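The Case Against the Colored Sheet

Every couple of years somebody sells offices a new way to use paper. The current one is color. You take an ordinary document, you put it in or behind or next to a pale yellow sheet, you fold the sheet, and the fold is supposed to tell the next person what to do. The Prado method calls this a "soft folder." The starter pack costs $19 and the handbook runs to 92 pages, which seems like a lot of pages on the subject of folding something in half.

I have now sat through the introduction to this method twice, once in Stistlow and once in my own office, and I remain unconvinced.

My first problem is with the folding itself. The people who teach it do it beautifully. They lay the sheet down square to the edge of the desk, bring one side over, run a thumbnail along the crease and there it is, flat as a menu. Then you try it. The corners miss each other. The sheet, if it's one of the stiffer plastic ones, takes a crease in a place you didn't choose and keeps it forever. Press it down and one side lifts. Press that side and the other one lifts. I have a drawer of half-folded Flustden covers at home that will neither close nor go back to being flat, and I'm not ready to believe that all of them are my fault.

Paper behaves better, but it has its own trouble, and the trouble is that it looks finished when it isn't. A crooked fold in a sheet of paper can be squashed into submission for an afternoon. Put a dozen of those in a stack and the stack leans. Anyone who has worked near a filing shelf knows the lean I mean.

My second problem is the number. The Prado handbook promises that a small office can handle "up to 3870 documents a year" this way. I would like to meet the small office. Where I worked for most of my career we moved everything into new cabinets one June and logged 2366 documents doing it, and that was with four people, old-fashioned manila folders and a good deal of complaining. Had each of those needed its own hand-folded cover, I think we'd have been there until the following June. A manila folder arrives already folded. This was a solved problem.

Then there's the desk. The method wants a clear white surface, on the theory that a colored sheet shows up best against it. Fine, it does. I'll give them that one. Yellow against white is easy to find from across a room, and if the whole pitch were "buy some yellow paper so you can see it," I would have no quarrel with anybody. But a smooth white desktop is also a slippery place to fold things. The sheet slides away from you while you're pushing on it. You need one hand to hold and one hand to fold, and then a third to make the crease – and the handbook's answer to this (page 31, if you own a copy) is "work slowly."

I asked Eftychia Kyriakidis, who runs the sessions at Irnden and is far more patient than I am, whether people get better at it. She said yes, most of them, and that the sheet matters less than how you hold it down. I wrote that down and I believe she believes it. I also think that if you need to be taught how to hold down a folder, the folder has asked too much of you.

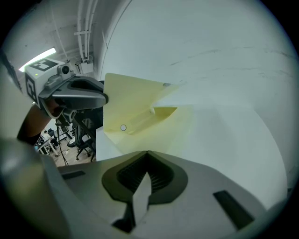
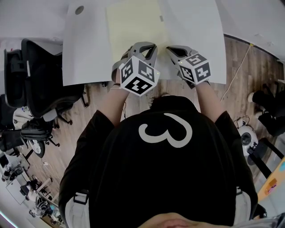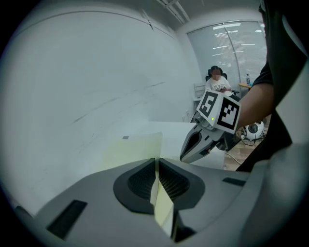 Photos: Eftychia Kyriakidis, Irnden

Look at the first of those, with its flap sticking up and a shallow pocket beside it, and tell me what message it's meant to send to the next person. Urgent? Done? There's a small punched hole in it too, so presumably somebody would like it to live in a binder, and a binder is a thing I can get behind. A binder has rings. The rings do the holding.

The table in the second one is more or less the desk the handbook asks for, down to the round cable hole, and I admit it looks pleasant. I'd eat lunch at it.

What I won't do is buy the refill packs. My guess is that most offices that take this up will fold with great care for a few weeks, then start tucking things inside the yellow sheets without creasing them, and then use the yellow sheets as dividers. They'll make decent dividers. You can get dividers at any office supply store, with tabs on them, and the tabs are big enough to write on.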